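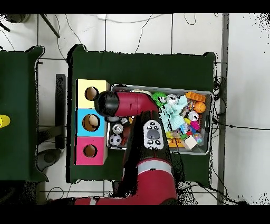 Altesach Drop-Hole Sorting Boxes, Set of Three

Colors: yellow, light blue, pink
Item group: Sorting and tidying
Sold as: set of three boxes, or single boxes by color
Bin and toys not included

Product details

The Altesach boxes are open-hole sorting boxes for use on a table. Each box has one round hole in the top. Children or adults drop items through the hole and the box keeps them together until someone lifts the lid and empties it. There are no flaps, springs or catches.

The three boxes come in three colors, so a group can be told which kind of thing goes where: balls in the blue one, blocks in the pink one, and so on. The holes are not all the same size. The blue box has the largest hole and takes the bulkier items. Small balls go through all three.

The boxes can be stood in a column along one side of a table, with the mixed bin beside them. This leaves the front edge of the table free to work from. They can also be spread out, one to a corner, if several children are sorting at once.

What people put in them

Most of our customers buy the set for mixed toy bins, the kind that fill up over a school year until everything is in one heap. A typical bin might hold a small soccer ball, a spiky ball, a toy basketball, a plush toy, a building brick and an empty drink can or two for the recycling game. Check anything large against the hole before you plan an activity around it. Soft toys can be squeezed through a hole that is a little too small, but they are harder to get out again and we don't recommend it.

Do not use the boxes for liquids, food, or anything sharp. Drink cans should be empty, rinsed and free of cut edges.

The bin

The boxes are often used with a plain plastic bin with low sides. We do not supply one with the set. Any bin will do if the rim is low enough for a seated child to reach over. If you need one, the Lideo low tray in gray is listed under Bins and Trays and ships separately.

Fill the bin loosely the first few times. A crowded bin is a harder sort, and it is better kept for children who already know which box takes what.

Setting up

Stand the boxes on a flat table, holes facing up. Leave a hand's width between them if the children are young.
Put the bin next to the boxes, on the side of the child's stronger hand.
Agree on the rule before starting. One rule per round is enough.
Sort until the bin is empty, then open the boxes and check.
Tip everything back into the bin and change the rule.

A dark, plain table top works well with these colors. On a patterned cloth the pale yellow box in particular is harder to pick out. If your tables are light wood or white, a sheet of dark felt under the boxes helps.

Cleaning and storage

Wipe the outside with a cloth that is barely damp and let the boxes dry with the lids off. Do not soak them or put them in a dishwasher. Crumbs and dust can be shaken out or taken up with a small brush. Plush toys should be washed on their own, following the label, and dried fully before they go back in the bin.

Store the boxes with the lids on, away from radiators and direct sun. The pink fades first. They can be stacked two high on a shelf. A stack of three will stand but is easily knocked.

Replacement parts

Single lids and single boxes can be ordered in any of the three colors. Please say which color you need, as the lids differ in hole size and a blue lid ordered for a pink box will change the way the set works. Some customers do this on purpose. Lids from the older Pisten set do not fit — the corners are a different shape.

Ordering

Single sets are normally packed the next working day. For schools and play centers, the set is available in cartons of 8 at a lower price per set. Carton orders leave on Wednesday. Orders for more than one carton should be placed by email so that we can confirm stock first.

Unused sets can be returned within 28 days. Please keep the outer carton, because the boxes travel badly without it. If a box arrives crushed, send us a photo of the carton and the box and we will replace the box alone. You don't need to send back the whole set.

Our sets go to some 13 play centers on a standing order, with replacement lids included. If you would like the same arrangement, ask for Seung-woo Hong in the order office.

Customer questions

Can I buy the set with all three holes the same size?
Not as a set. Order three single boxes and ask for blue lids on all of them.

Are the boxes weighted?
No. A soccer ball dropped from a height can tip one over. Putting a folded towel in the bottom steadies the box and makes it quieter too.

Will they fit in the Visser shelf unit?
Yes, side by side on the wide shelf. They are too tall for the narrow one.

Do the colors match earlier orders?
Nearly. The blue has been a lighter shade since June. If you need an exact match for an older set, write to us before ordering and we will check what is left.

Can older children use them?
Yes. Mpho Mathebula, who runs an after-school room and has had the set for two years, uses it for end-of-day tidying with mixed ages. The younger ones sort by color and the older ones sort by what the thing is for, with the labels taped to the front of each box.

Related items

Altesach single box, yellow
Altesach single box, light blue
Altesach single box, pink
Lideo low tray, gray
Write-on labels, pack of 28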